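Trernance bench tracker
Ticket 54: Cable plugging, two arms, intermittent regret
Opened by: Nuwan Roy
Status: open
Severity: mine says high, my wife's says hobby

Symptom: the Trostley script is supposed to take a blue Ethernet cable and seat the plug in a switch port. On Tuesday it ran fine until lunch. After lunch it began stopping short of the port with "grip width out of range" and then sulking until I power cycled it.

Tried so far:
- Rebooted everything. Twice, in a different order the second time, for luck.
- Re-zeroed both grippers against the wooden board.
- Dropped closing speed from 300 to 90. Same error, delivered more slowly.
- Swapped the cable for another blue cable. I own no other color.
- Read the log. It is 2,348 lines long and 2,347 of them say OK.

Pictures attached, wrist views and one of both arms at the rack.

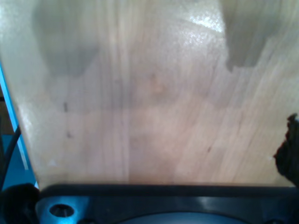
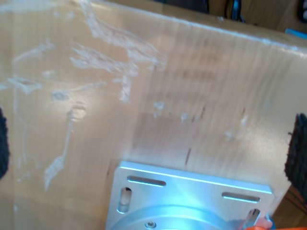
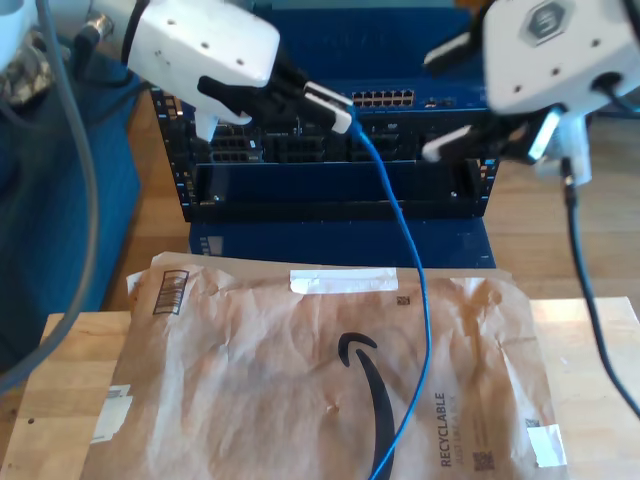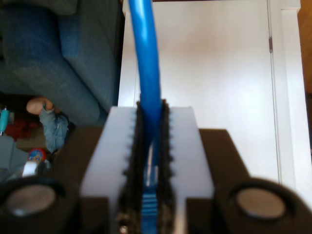
The last one has the plug deep between the pads, and I suspect that's half my trouble. If the latch gets squeezed, the width reading goes off and so do I.

Update, 4:40 p.m.: Philomena Antwi wrote back that the reading is probably telling the truth and the limit is wrong, as the Terkorard defaults assume bare fingers and take no account of pads. She would measure the gap with the gripper closed on nothing, put that in as the new zero, and leave the speed alone until the error goes away. She also asked whether I had saved the old config before editing it.

I had not saved the old config.

Next: measure the gap, both arms. Grip farther back from the plug. Get a copy of the config from the Innes backup drive, if I can remember which drawer it's in.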